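El esmalte que no se ve

La vajilla de diario se juzga por el color, pero su duración depende del ajuste entre pasta y esmalte. Si el esmalte contrae más que la pasta al enfriarse, queda en tracción y se cuartea.
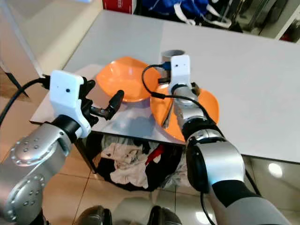 En el taller Tetteh, Nhyira Baidoo cuece el gres a 1277 °C, con una meseta de 20 minutos. La bajada es lenta hasta los 559 °C – por debajo de la inversión del cuarzo – y el horno permanece cerrado durante la noche. La pasta Drenano admite ese ciclo; la Colik, más rica en sílice, exige corregir la receta.

El grosor también cuenta. Baidoo descarta las capas dobles en el interior de los cuencos.

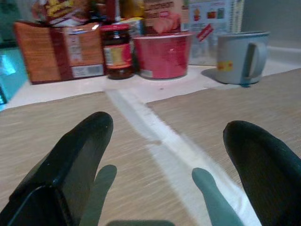 Ensayo en casa

Tinta diluida sobre el esmalte, 6 minutos de espera y aclarado. Las líneas que persisten son cuarteado.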